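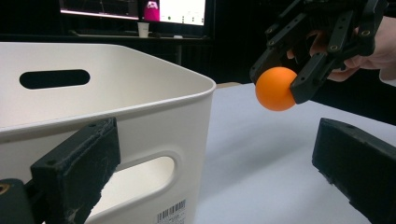
Filed under: Short Fiction / Work

The Orange Ball

"Again," said Rankin, and Sharon Nyanda opened her hand and let the ball fall into the bin.

It was past nine at night. The overheads had gone off on their timer an hour before, all but the one above the table, and neither of them had walked over to the switch. Somebody's plot was still up on a monitor across the room.

They were comparing two grippers. The old one was from Hirkum and cost 400 dollars a pair. The new one was from a company called Poltisska and cost 1,398, and the sales sheet said it closed "with human sensitivity." Sharon had read that line out loud in the break room in Prorkville and got a laugh from everyone but Rankin, who had signed for it.

"It holds better," he said now. "You have to feel that."

"I feel a handle."

"Compared to the other one."

"It's a ball, Rankin. It weighs nothing. My nephew could pick it up with salad tongs."

He wrote something down. He had a sheet with two columns and he had been filling it in all evening, and she had noticed that when the old gripper dropped the ball he wrote "slip," and when the new one dropped it he wrote "operator."

She was the operator.

"What number are we on?" she asked.

"203."

"And how many drops are mine?"

He turned the sheet a little toward himself. "We can talk about it after."

She picked up the ball again. The jaws came together with a small click and she lifted it just past the corner of the bin and held it there. Her wrist hurt. The other gripper had hurt it too, in a slightly different place, and there was no column for that. She thought about the demo in November, when the Poltisska man had put an egg in a cup and everybody clapped. He had brought his own egg. She had asked if he would try one from the kitchen and he had looked at his watch.

"You can let go," Rankin said.

"I'm seeing how long it holds."

"That's not in the protocol."

"I know it isn't."

He waited with his pen up. After a while he put the pen down and rubbed his eyes, and for a moment he looked like the man who had hired her, who used to break things on purpose to see what they did.

"Three of them," he said.

"Three of what?"

"Three drops were yours. Maybe. The rest I don't know."

"Then write that."

"I can't write 'I don't know' in a purchasing report."

"Why not? It's what we've got."

He pulled the sheet over and crossed something out. From where she stood she couldn't tell which column. The ball was still up there in the jaws, and her arm had started to shake.

"Again?" she said.

Back to top | Contact the editors | All stories copyright their authors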